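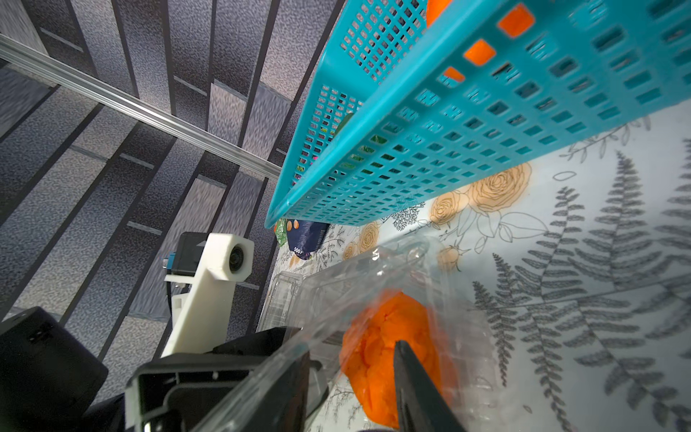

Photo credit: Welley Guides

3. Setting up your Welley for the Rivmont walks

This section covers the handset as you receive it from the rental desk. If you are using the Welley app on your own phone, go to section 6.

3.1 What you should have

One handset with neck cord
One pair of earphones in a sealed bag
One charging cable with wall plug
A folded map of Rivmont, with the Fedine quarter on the back
A rental slip with your six-digit code

Check the handset for cracks before you leave the desk and have any damage written on the slip. Damage that isn't on the slip is charged when you return the set.

3.2 Charging

1. Open the rubber cover at the bottom of the handset.
2. Push the cable in with the flat side facing you.
3. Plug the other end into the wall. The light on top turns orange.
4. Wait for the light to turn green. A full charge takes three hours.

A full charge lasts nine hours with earphones and a little over five with the speaker. Rental handsets are charged overnight, so if you collect yours in the morning you can usually skip this step.

Caution: Do not charge the handset while the rubber cover or the socket is wet. Let it dry indoors first.

3.3 Switching on and entering your code

1. Hold the side button for three seconds. The Welley name appears.
2. Choose your language with the up and down buttons and press OK. There are 17 languages. Walks marked with a star on the map are in English, French and Spanish only.
3. Type the six-digit code from your rental slip and press OK.
4. The screen shows the date and time your rental ends. Compare it with the slip.

If the screen says CODE NOT KNOWN, check that you haven't typed the slip number, which is printed in smaller type above the code. After five wrong tries the handset locks for ten minutes. You don't need to go back to the desk for this.

3.4 Loading a walk

The handset holds all the Rivmont and Fedine walks when it leaves the desk. The Dagdag island walk has to be added.

1. Go to Menu, then Walks.
2. Pick a walk and press OK to see its length, the number of stops and whether there are stairs.
3. Press OK again to make it your current walk.
4. For Dagdag, choose Add a walk and stand within range of the Welley post at the ferry landing. Loading takes four or five minutes. Do this before you board – there is no post on the island side.

Note: The handset has room for 500 audio stops. If the screen says FULL, go to Menu, then Walks, then Remove, and take off a walk you have finished. You can load it again later at any post.
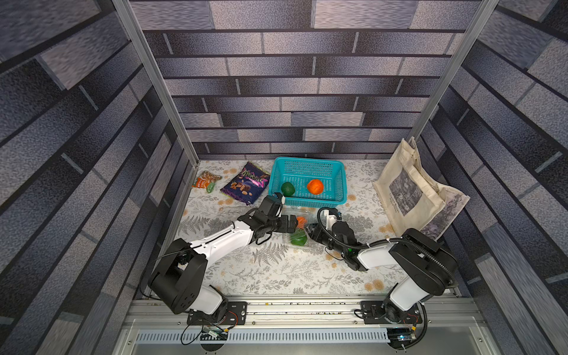 3.5 Finding your position

1. Stand outdoors, away from tall walls, with the handset upright.
2. Wait until the small arrow in the corner stops blinking. The first time each day this can take two minutes.
3. Walk toward the first stop. The handset buzzes once when you are close and the audio begins.

In the covered lanes of Fedine the arrow often goes back to blinking. Use stop numbers there instead. Each stop has a blue plate at eye height with a number on it. Type the number and press OK, and the right audio plays wherever the handset thinks you are.

Stops on the castle walk are numbered from 800 upward, so that they don't get mixed up with the town stops. The walk includes the long stair, which has 1,696 steps and no lift. The lower half can be left out: take the Monday-to-Saturday bus to the middle gate, then type 823 to pick up the walk from there.

3.6 Volume and shared listening

Press + or – on the side of the handset. The volume goes back to medium each time you switch on.

Two people can listen to one handset with the second earphone socket, under the small flap on the left. Both listeners hear the same volume. Extra earphones are sold at the desk.

Caution: Turn the sound down before crossing the tram lines at Rivmont station. The trams are quiet and come from both sides.

The speaker is turned off inside churches and the town museum. It comes back on by itself when you are outside again.

3.7 Pausing and switching off

Press OK once to pause and once more to go on. If you pause for more than 20 minutes, the screen goes dark but your place is kept. Hold the side button for three seconds to switch off fully.

If you change walks halfway through, your place in the first one is kept until the rental ends. To start a walk over, choose it under Walks and press the left button, then Restart.

For returns and late fees, see section 4.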